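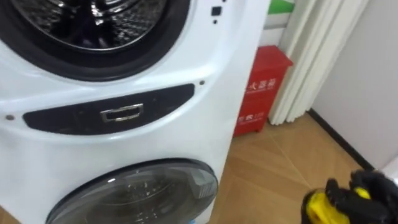 Two doors mean two loads, and two loads mean that the socks are never boiled with the shirts, says Hongjun Jiang. For years I put everything together at 40 degrees and hoped for the best, so I listened with some shame.

Stacked washers with two drums are now common talk in the Skorneck flats, where a bathroom is small and a family is not. The large drum above takes sheets and towels. The small one, close to the floor, is for baby clothes, underwear, or the one blouse which must be ready for tomorrow.

I have lived with such a machine since November. My knees do not love the lower door, but the upper one is at a good height, and I do not bend any more for the heavy things – this alone was worth the money to me.
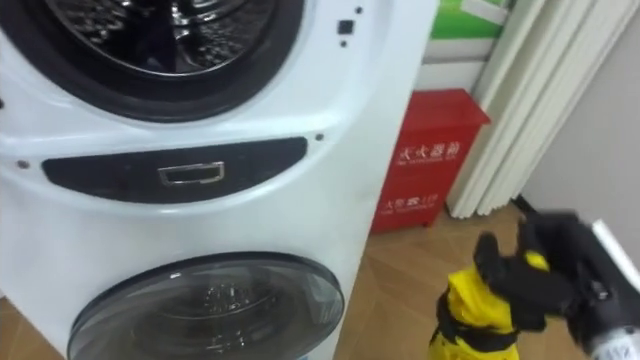

Upper drum, dark strip with its metallic handle, and the tinted lower door.

Care is simple. I dry the black rubber after the last wash of the day and leave the door open for the night. Every 2 months I run the big drum empty and hot. The small drum I forget more often, and then it smells a little.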